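HOTELS

The Small Round Table Beside the Bed

By Yayra Ametepe

The Penico has 72 rooms and one kind of nightstand. It is round, it stands on a dark metal leg frame, and it has a single drawer that follows the curve of the top. Vilém Paulík, who buys furniture for the hotel, spent most of a winter choosing it.

His first choice was a square cabinet from Malhotra. It was cheaper and it stacked well in the van. Two samples went into rooms on the second floor, and by the end of the month both had lost a corner to the vacuum cleaner. Guests complained about their shins. Paulík sent the cabinets back and started looking at round ones.

Round furniture costs more to make. The side panel has to be bent or cut from thicker stock, and the drawer has to run straight inside a body that has no straight walls. Ellulard, the workshop that got the order, charged $540 apiece. Paulík says he argued over that figure for a week and lost.

The drawer is where most of the money went. Wooden runners were tried and dropped, because they swelled in the damp months and the drawer stuck. The tables in use now have metal slides with a row of small holes along the rail, and an open drawer leaves plenty of room to reach in from the bed.

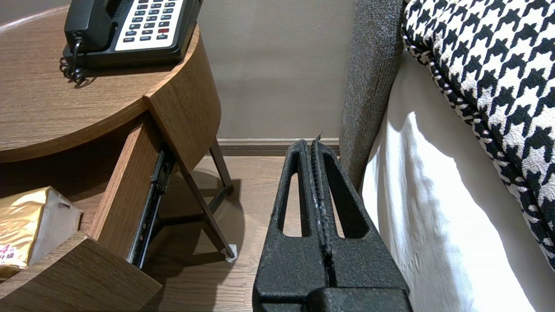
Wumpini Quaye would have left the drawer out altogether. An open shelf is easier to clean, Quaye wrote after reading an early version of this article, and a guest who can see a charger is less likely to go home without it. Every drawer has to be opened at checkout, wiped, and closed again, and on a full day that adds up.

The housekeeping log supports part of that. Last year it listed 1,917 items left behind in rooms, and drawers led every other place, ahead of the shower and the closet. Chargers came first, then glasses, then paperback books. The hotel keeps everything for 11 weeks.

Paulík has heard the argument and is keeping the drawer. People want somewhere to put things out of sight at night – medicine, a passport, a half-finished snack – and an open shelf does not give them that. He did give way on the inside finish, which used to be felt and held on to every crumb.

The telephone was a longer discussion. A desk phone takes up a good share of a round top, and few guests call anyone but the front desk. The management looked at moving it to the desk by the window. Older guests asked for it to stay within reach of the bed, and it stayed. The coiled cord is the one thing that still gets in the way, and the staff are told to set the phone toward the back so it does not hang over the drawer.

Care is simple. The wood gets a dry cloth every day and a thin coat of Burnura oil twice a year. Water rings are rubbed out the same morning if they are caught. The feet have small white pads under them, and those come loose more often than anything else on the table. A bag of spares hangs in the linen room.

Sun is harder to deal with. In the east-facing rooms it comes in low and hits the furniture for hours, and wood with a light finish can change color unevenly if something is left standing on it. Paulík has the tables turned a quarter every March. He does the same at home.

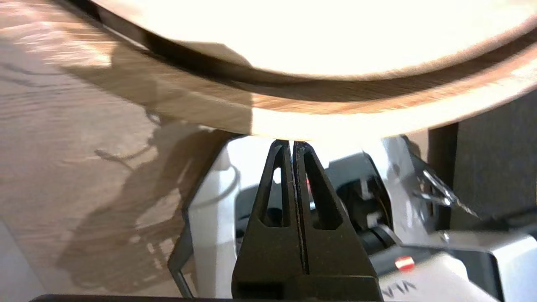 Honey-colored grain on a curved wooden rim in strong sunlight.

The next order will be small, for a few rooms being refitted on the top floor. Ellulard has offered a version with a deeper drawer. Paulík wants to see one with the phone on it before he signs.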